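Search news Search Go

Simulated arm learns to sort out its own practice, lab says

Last updated: Jan 6, 2021

A robot arm that trains only in simulation can pick its own practice tasks, researchers at Surkoven said. The method, called Teltard, skips jobs the arm already handles well and goes back to ones it keeps failing. All of it runs in a rendered workroom, with a table, a rack and some boxes.

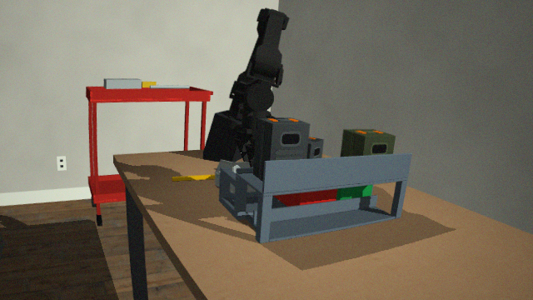 Training took 24 hours on 2 machines. The older method, Prendergast, needed 41 on the same setup. Both were then scored on 152 test layouts, none seen in training, and came out level. Lead author Oriana Vergara said the time saved was the point. "We wanted the same arm, sooner," she said. Work began in October.

Shadows and lighting get changed between runs so the arm dosen't lean on one look. Code not out yet. 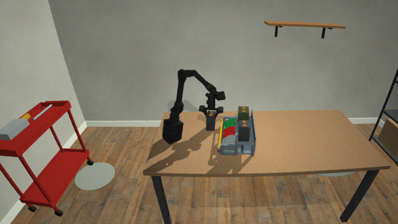
Has it been tried on a real arm?
Only in simulation so far. Tests on hardware are planned with Nora, the group's partner lab, no date set. Vergara expects scores to drop at frist.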